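Clearances on a green sorting block

The block came out of the Eklund order in March, in the same box as a set of drawer organizers I still haven't fitted. I wanted to know how much slack a shape sorter needs before a round piece stops being annoying. Märta Grønli sent me her spreadsheet from a similar exercise, with 14 rows, most of them about corners. I only cared about the round piece. 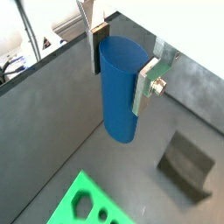
My working rule is that a cylinder forgives rotation and punishes tilt. A star has to be turned to the right angle before it goes anywhere. A cylinder can be turned any way at all, but a few degrees off vertical will jam it against the rim if the hole is deep and the fit is close.
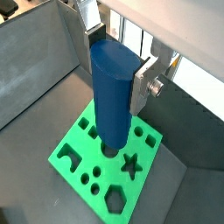

Blue cylinder just above the green block.

Depth matters more than I expected. A shallow recess lets a tilted piece straighten itself as it drops. A deep one holds the lower edge on one wall and the upper part on the other, and more downward force makes it worse. Sølve Kristiansen suggests backing off and starting over, and I agree with him. 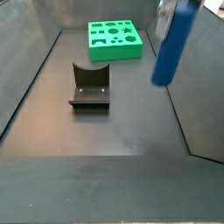 The second variable is where the block sits. Against a wall it can't slide away in that direction, but there is less room behind the back row. Away from the walls it is easier to reach and easier to push out of place. I have tried a rubber mat from Ultow under it, which helped with sliding and added a slight rock at one corner.
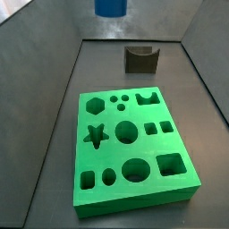

The block from another side, star and hexagon at the left.

Still to do: measure the round hole with proper calipers, repeat with the mat trimmed to size, and go back through Märta's rows on the small square holes.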